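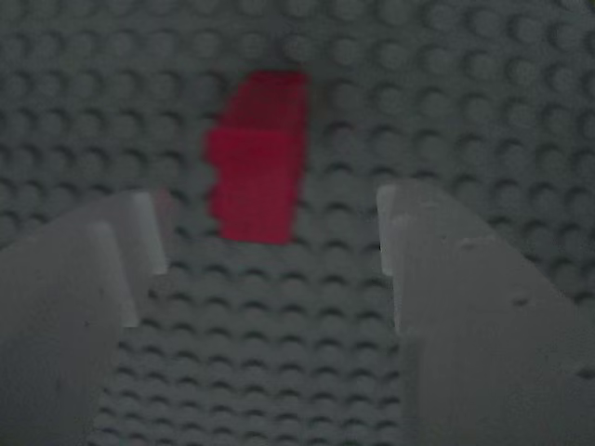
A red Lego brick on a gray baseplate.

The toy library in Drikbridge is moving, and if you've ever tried to find the door of the old one in the rain with a stroller, you'll know why I'm pleased about it.

I got the news from Alcides Brandão, who has run the place since my own kids were small enough to chew the stock. Starting in April the library will be in the front half of the old Gezer shoe store on the main street, two doors up from the bakery. It has a ramp! It has a bathroom on the same floor as the toys! Parents of toddlers can go ahead and have a little cry, I know I nearly did.

For those of you who are new in town, the toy library works just like the book kind. You sign up, you take home up to 4 toys at a time, and you bring them back when the kids get bored or you can't stand the noise anymore. There are 600 toys on the shelves right now and Alcides says the new space can hold 800, so he's looking for donations. Top of his list are wooden train tracks, dress-up clothes in the bigger sizes and any kind of building bricks, including loose ones in a grocery bag. He doesn't need the box or the instructions. What he doesn't want is stuffed animals (he has plenty, and they're a pain to wash) or puzzles with pieces missing.

I asked him how he deals with all those bricks coming back and he laughed at me. They get weighed. Each tub has its weight written on the lid, and if it comes home a little light you get a friendly reminder to look under the couch. I've had that reminder. It was under the couch, along with a library book from Fillton that I'd already paid for.

Membership is staying at 60 dollars a year for a family, and that surprised me, given what rents have done on that street. Alcides told me the landlord gave them a good deal on the first two years and after that, he said, "we'll see, ask me again when I've slept." If 60 is a stretch, talk to him at the desk. There are a few free spots and he doesn't make you fill out a long form.

The old room behind the fire station closes at the end of March, so anything you have at home can stay there until the new place opens. You won't be charged for those weeks. I wish I'd known that before I drove a play kitchen across town in the back of a very small car, but there you go.

Hours will be a bit longer too. The doors open at 9:30 in the morning and stay open until 6, which should help those of us who work over in Zarklow and never make it back in time. There's also going to be a play corner by the window with a rug and a couple of low tables, open to anyone, member or not. Grandparents, I'm looking at you.

They could use a hand with the move, mostly people who can carry shelves and people who own a van. Coffee is included, and I've been promised cinnamon rolls from the bakery, so I've put my name down. Stop by the old room any afternoon before 5 to add yours, or leave a note in the returns box if it's closed.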